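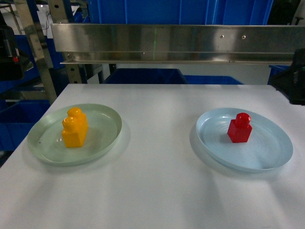 # Método Jaketti

El **método Jaketti** es una técnica de aprendizaje por imitación para la manipulación robótica en la que una política de control se entrena con demostraciones emparejadas por simetría. Cada tarea se registra al menos dos veces, con los papeles de los objetos o de los recipientes intercambiados, y el entrenamiento penaliza que la política resuelva una versión a costa de la otra. Lo propusieron Tahira Bajwa y Babatunde Adeleke en el laboratorio Hernon, y su resultado más comentado es también el más sencillo de contar: con 177 demostraciones, un brazo aprendió a obedecer la instrucción en lugar de repetir la costumbre.

## Origen

El problema de partida es viejo y bastante terco. Una política entrenada con demostraciones de «pon el bloque rojo en el plato azul» puede alcanzar cifras excelentes sin haber prestado atención ni al color ni a la frase. Le basta con aprender que lo que se agarra suele estar a la izquierda y lo que se suelta va a la derecha. Bajwa llamó a este fenómeno *inercia de escena*, y el nombre ha tenido más fortuna que el del propio método.

Adeleke había trabajado antes en Dogar, un conjunto de herramientas para etiquetar trayectorias, y de allí procede la idea de guardar cada demostración junto a su «gemela». La primera versión comparaba las gemelas una vez terminado el entrenamiento, como simple diagnóstico. El salto llegó cuando la comparación pasó a formar parte de la función de pérdida. ¡Un cambio de pocas líneas que obligó a repetir casi todos los experimentos!

## Tarea de referencia

La tarea habitual utiliza bloques de construcción de juguete, de tamaño grande, y platos de colores lisos. En una de las configuraciones, un bloque amarillo de dos tetones ocupa un plato verde claro y uno rojo, más bajo y de un solo tetón, ocupa un plato azul celeste, con un espacio libre entre ambos sobre la mesa blanca. Las instrucciones son breves: cambiar los bloques de plato, reunirlos en uno de ellos o sacar solo el más pequeño.

El intercambio es la variante más exigente. Los dos destinos están ocupados al empezar, de modo que el robot debe dejar un bloque en un lugar provisional, o bien colocarlo junto al otro durante un momento. Ninguna instrucción dice cuál de las dos soluciones conviene, y las demostraciones incluyen ambas.

La diferencia de forma entre los bloques también cuenta. Uno alto y estrecho tolera mal un empujón lateral, mientras que uno casi cúbico perdona bastante más. El borde levantado de los platos añade otra dificultad: una trayectoria demasiado baja lo roza y desplaza el plato entero.

## Procedimiento

1. **Registro.** Una persona teleopera el brazo y completa la tarea. Se guardan las imágenes, las posiciones articulares y la instrucción escrita.
2. **Gemela.** Se intercambian los bloques o los platos y se repite la tarea con la misma frase.
3. **Alineación.** Las dos trayectorias se dividen en fases (aproximación, agarre, transporte y suelta) y se emparejan fase a fase, sin exigir que duren lo mismo.
4. **Entrenamiento.** A la pérdida de imitación se suma un término que crece cuando el error de una gemela supera con claridad al de la otra.

El conjunto original contiene 12 configuraciones iniciales.

## Resultados

En las pruebas de Hernon, la política de control sin gemelas acertaba casi siempre en las disposiciones conocidas y se desplomaba al invertir los platos. La entrenada con el método Jaketti mantuvo un rendimiento parecido en ambos casos y necesitó aproximadamente nueve horas de entrenamiento.

Lo más bonito del trabajo está en los fallos. La política antigua se equivocaba con total seguridad y llevaba el bloque al plato incorrecto en un solo movimiento limpio. La nueva, cuando dudaba, se detenía sobre la mesa antes de descender, una pausa que no figuraba como objetivo en ninguna parte del entrenamiento.

## Limitaciones

El método duplica el trabajo de registro y presupone que la tarea admite una versión simétrica, cosa que no ocurre al verter un líquido o cerrar una tapa. Tampoco corrige los errores de agarre: si las pinzas resbalan en una demostración, es fácil que resbalen en su gemela. La variante **Jaltent**, todavía en desarrollo, intenta generar las gemelas en simulación y reservar el robot real para la comprobación final.

## Véase también

- Aprendizaje por imitación
- Teleoperación
- Aumento de datos
- Generalización composicional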